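Notes on Chain Length and the Spring Pendant Line
652 views — 36 shares — 2 comments

Customers of the Nultora studio have asked for clearer guidance on chain length, and this post sets out the approach now followed for all necklaces. It replaces the shorter note published in October.

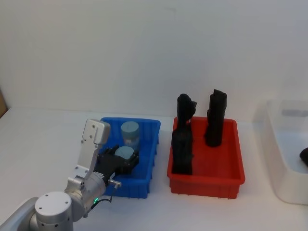
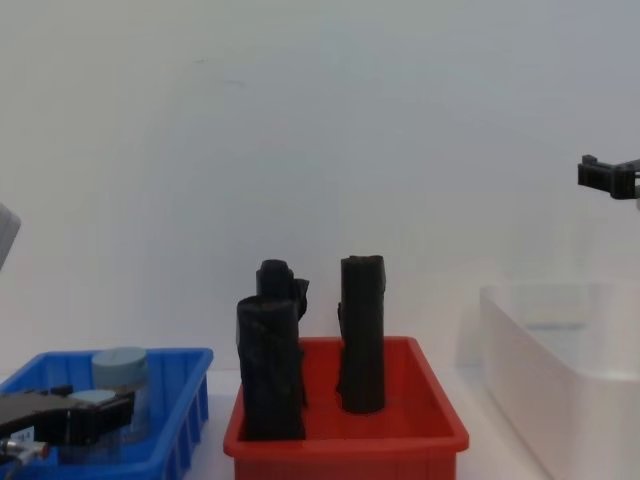
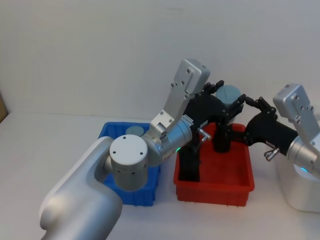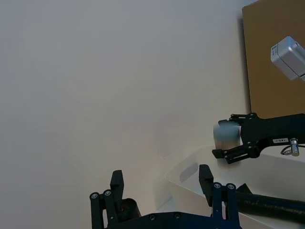 White tabletop, bins and robot grippers, in four views.

Chain length is measured with the clasp closed and the necklace laid flat. The pendant is not included in the figure. A long pendant will therefore hang lower than the stated length suggests, and buyers who want a piece to rest at a certain point should allow for the drop as well as the chain.

The longest chain in the Flokley group is 36 inches. It passes over the head without being unfastened and may also be worn doubled. Doubling works best with a light pendant, as a heavy one pulls the lower strand out of line. Every Flokley chain is supplied with a 2 inch extender, finished to match. Extenders can be removed before shipping if this is requested at the time of order.

The Gashaw pendants return this season in antique brass and in matte silver. The brass has been given a darker finish than last year's, and the two should not be expected to match when worn together. I regret this — the earlier finish was well liked — but the supplier has discontinued it. Remaining pieces in the old color will be sold individually until they are gone.

Care instructions are unchanged. Plated chain should be kept away from perfume, lotion and chlorinated water. It should be wiped with a soft dry cloth after wear and stored flat or hung from a hook. Liquid silver cleaner must not be used on any matte surface. It will leave bright patches that cannot be repaired at the studio.

Repairs to clasps and jump rings are accepted for all Bronder and Flokley pieces. Please enclose the order number and a short note describing the fault. Stones lost from their settings are replaced where the same cut is still available.

The pendant list now runs to 82 designs, and a revised price sheet will follow.

2 comments
Share this post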